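Exterior Wood Decks: Frequently Asked Questions

Stoller Builders receives many inquiries about the care of exterior decks. Answers to the most common are given below. Last reviewed Tuesday, January 28, 2025.

How soon may a new deck be stained?
Pressure-treated boards must dry before they will accept a finish. Sprinkle water on several boards. If it beads, wait and test again after 7 days.

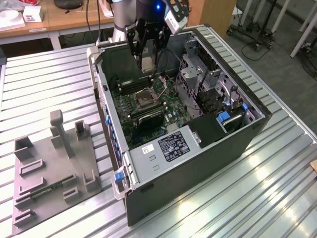
Rukhsana Awan writes that her boards in Predetstead passed the test on the sunny side of the house well before the shaded side, and asks whether the deck may be stained in two stages. It may, provided that the break falls at a full board and both stages use the same batch of stain.

May a pressure washer be used?
A stiff brush and deck cleaner are preferred. Where a washer is used, keep to a low setting and a wide fan tip, and work along the grain.

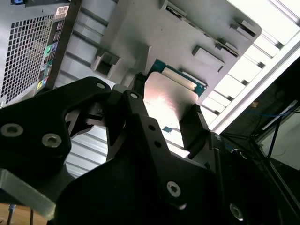 Drive module held upright in an open computer case.

What should be done about raised nails?
Remove them and install exterior-grade deck screws in their place. Driving the same nail back down is seldom a lasting repair.

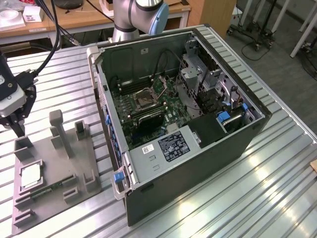 Computer tower on its side, with the motherboard exposed.

Is snow harmful to a finished deck?
Light snow may be left in place. Clear heavier falls with a plastic shovel, pushing in the direction of the boards. Rock salt is not recommended near metal fasteners.

Written questions may be addressed to Roman Baran, Customer Service.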